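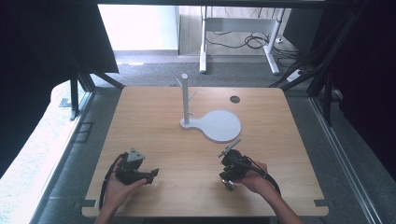
2/ Day two with the Givico handheld gripper kit. $290 a month to rent, and the page says "train any task in an afternoon." My afternoon so far is a mug stand and two grippers, one per hand.

3/ The cables bug me. There's one on each gripper and I keep planning my moves to suit them. Why was that not on the product page?

4/ Greer Innes asked if I'd buy it. At $2000, no. I've logged 109 tries and want to see what Stakness charges first.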